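Home Setup Recording Replay Troubleshooting

Reading time: 4 min

4. Recording a demonstration with the Bitano glove

By now you should have the glove paired and the tool camera showing up in the Masson recorder. If either one is missing from the device list, go back to section 3 and sort that out first. I've tried recording anyway and hoping it would show up later, and it didn't!

I'm going to use the sorting task for this section (pick up a soft toy, put it in the bin) because it's forgiving and nothing breaks if you drop it. Any small task you can do sitting down with one hand works the same way.

4.1 Getting the desk ready

1. Put the bin where you can reach it without leaning. Set your toys out in front of it with enough space between them to get your fingers around each one.

2. Check that your fixed camera can see the markers in the room. I like having a pair somewhere behind the desk, on a shelf that doesn't get moved, plus the one that clips to the back of the glove.

3. Sit down before you put the glove on. Run the cable down past your lap and hold the slack lightly in your free hand. If you'd rather clip it to a sleeve, fine, but I find my hand does a better job - I can feel it when the cable starts to pull.

CAUTION: Don't wrap the cable around your wrist or a chair arm. If you stand up in a hurry, the connector goes first.

4.2 Making the recording

4. Press Calibrate, hold your gloved hand flat, then make a slow fist. Do this 2 times. The bar in the recorder turns green when it's happy.

5. Press Record and bring your hand back to your start position. Pick the same start position for the whole session. Mine is out over the near corner of the desk with the palm down.

6. Do the task at an easy speed. Reach, close your hand, lift, carry, let go. The recorder keeps up to 280 seconds in one take, so you have plenty of time, and a slow take is much easier to trim than a jerky one.

7. Press Stop, then type a short label. I write things like "peach to bin, from left." Ginette Cloutier over in the Nellstead office numbers hers instead and keeps a notebook, and hers are easier to find, I'll give her that.

8. Move the toys a little and go again. For a task this size I aim for 70 takes before I start training the arm. It sounds like a lot, but it goes by quickly once you have a rhythm going.

NOTE: If you fumble a pick, keep going and finish the take. You can mark it as a fumble afterward, and the Kendport replay tool will let you leave those out or keep them in.

NOTE: Open both camera views now and then and look at them properly. The tool camera sees a very wide circle, so a hand held right up to it will hide a lot of the room.

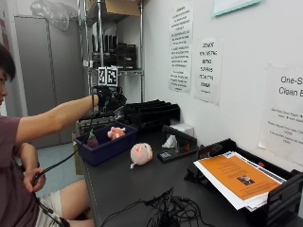

Glove on and arm out, with the cable held in the other hand. 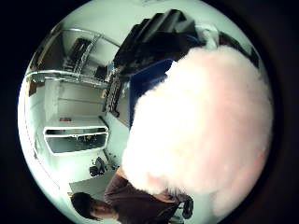
Tool camera, with a hand very close to it.

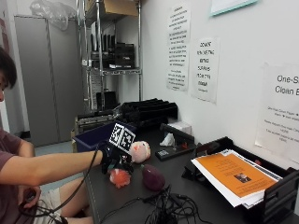 Gloved hand over the plush fruit, marker on the back.

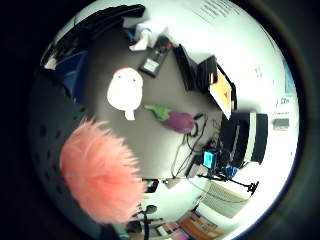

The desk through the tool camera, with the white plush and the eggplant.

4.3 Checking a take before you keep it

9. Open the take and drag the slider from one end to the other. The hand skeleton should follow your hand in the fixed view. If it lags by more than 2 frames, redo step 4 and record that take again.

10. Save the session, unplug the glove at the box end, and lay it flat to store it. Section 5 picks up with replaying your takes on the arm.

Contact the setup desk | Copyright Masson | Back to top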